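I have been making bread every Friday since May and I am finally ready to have opinions about it. Strong ones! My neighbor Ulises Ulloa gave me a jar of his starter when I moved to Prumthorpe, and I kept it in the fridge behind the mustard for way too long before I did anything with it (sorry, Ulises).

The first loaves were bricks. My kids called them doorstops and one of them really did hold the back door open for a whole afternoon. I was using 620 grams of flour and way too much water, then panicking and adding more flour by the fistful, and you can guess how that went.

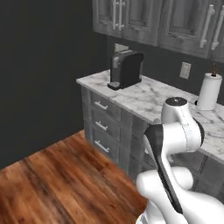 Shaping is the part I still mess up the most. The dough sticks to my hands, my sleeves, my phone, and once the dog. I've tried doing it on a wooden board and on one of those silicone mats, and I didn't get along with either. A marble top like the one on that kitchen counter is what I'd pick if I ever redo mine, and I'd take the dark gray wall too – mine is a yellow I have hated for years.

Anyway, I now let the dough sit in the fridge overnight and bake it at 11 the next morning, lid on for the first half. My last loaf had an ear on it and a crust that crackled so loud my son came in to see what was going on. We ate nearly all of it standing up with salted butter. Next week I'm trying rye, and I've already bought far too many caraway seeds.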